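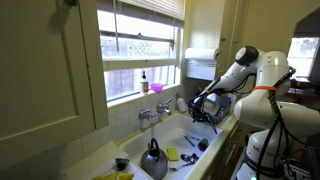 Deep white sink with wall-mounted chrome faucet, under a sash window

Kitchen > Sinks & Faucets > Deep Basins

Flenbridge Deep Sink by Stimarik

The Flenbridge is a single-basin sink for kitchens where most of the dishes are still done by hand. The basin is deep enough to take a kettle, the scissors, a brush and a spoon. It comes in white only.

The faucet is sold separately. We show it with the De Haan wall-mounted model in chrome, which has two taps and comes out of the tile above the basin. Wall mounting leaves the counter behind the sink clear, so there is room for a small bottle or two. If your pipes come up through the counter, order the deck version instead – the wall model can't be converted.

Outside width is 30 inches. Allow for a base cabinet that can carry up to 500 pounds with the sink full. The drain is standard size and the strainer is included. Shipping takes 7 to 8 working days from the Titow warehouse.

Care: wipe with a soft sponge and ordinary dish soap. Don't use steel wool or leave bleach standing in the basin. Metal pans can leave gray marks, and these come off with a mild cream cleaner.

Item no. 1530. Dish rack and soap bottle not included.

Comments

Had ours in since July. Good sink, heavy. Get a second person to help you lift it in.

Does the wall faucet swing far enough to fill a stockpot on the counter? Mine has a short spout and it's a pain.

The gray marks do come off but you have to rub. I bought a rubber mat for the bottom and that took care of it.

Would like to see this in cream to go with my cabinets.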